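Teaching a Robot by Hand
From the Zilgate open handbook of home automation

Teaching a robot by hand (you'll also see it called teaching by demonstration, or just "showing") means getting a robot to do a job by doing the job yourself while something records your movements. I've been keeping up this entry for a while now, and I still think it's the friendliest corner of robotics to get into. You don't need to write out where every joint goes. You pick up a sock, you put down a sock, and the recording carries most of what the machine needs to learn from!

Three ways to do it

The oldest way is to grab the arm itself and push it through the motion. People call this kinesthetic teaching, which is a big word for moving the thing with your hands. The motors go soft, you guide the arm to the cup and back, and the joint positions are saved as you go. It's great for short jobs on a workbench. It gets tiring with a heavy arm, and your own body tends to end up between the camera and the work.

The second way is remote control, or teleoperation. You sit at a set of controls (a joystick, a pair of VR controllers, or a small copy of the arm that the big one follows) and drive the robot from there. What you record is already in the robot's own terms — same arm, same reach, same awkward elbow — so there's less to translate later. The catch is feel. Without some force coming back through the controls, beginners squeeze too hard or hover over an object forever, and I was a champion hoverer.

The third way leaves the robot out of the recording altogether. You hold a gripper in your hand, usually with a camera mounted on it, and do the task with that. The jaws are made like the ones the robot will wear, so the camera sees pretty much what the robot's wrist camera will see. You can carry the whole kit into a kitchen or a laundry room and start right away. With one in each hand, you can do jobs that take two, like stretching a sock open or holding a bag steady.

What people practice on

Soft stuff, mostly, once they get past blocks. A block looks the same from one try to the next, while a sock never lands the same way twice, and that's why I like socks so much as a teaching item. Snack bags are another favorite because they crinkle and slide. Plush toys make nice clutter around the edges, and clutter matters: a robot that has only ever seen a bare table can get badly lost on a busy one.
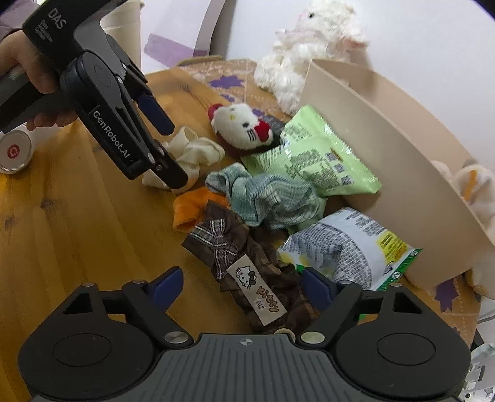
Two hand-held grippers with blue fingertip pads over a mixed pile of socks, with snack bags and plush toys close by.

Color and pattern deserve some thought too. If every sock in your set is white, the robot may learn "go to the white thing" and then happily reach for a cup. Mix plaid with plain, bright with dull, and put something on the table that shares a color with the thing you want picked up.

How many tries it takes

This is the question I get most, and the answer moves around a lot. For one simple pick with one object, I've had a small arm doing a decent job after 30 tries. Ankica Karagiannis, who wrote the first version of this entry, put together a set of 3,000 for her Mofokeng sorting project, and she was still adding to it when the cold set in that February. Her bigger set handled new socks far better than mine ever did (no surprise there), though she'll tell you the last part went slowly.

Quality counts as much as the pile size. Move at a steady pace. Start from different spots. If you fumble a grasp and recover, think about keeping it, since a robot that has seen a recovery has some idea what to do after a slip. If you fumble and give up, mark the try as failed so it doesn't get mixed in with the good ones.

Common trouble

Timing is the big one. If the camera and the jaw readings drift apart, the robot learns to close too early or too late, and it can take you ages to figure out why. Check this before a long session.

Reach is another. A person holding a gripper can twist in ways that many arms can't follow. Loretta Ambrose added the note on this to our Solov build page: play a few recordings back on the real arm early, at low speed, and look for poses it refuses. She found 13 in her first batch, all from reaching around the back of a box.

And then there's blocking your own view. With two grippers going, one can easily pass in front of the other's camera. A brief pass is usually fine, but try not to park it there.

See also: Britier gripper mounts; Wrist cameras; Folding and sorting cloth

Last edited 2025-02-10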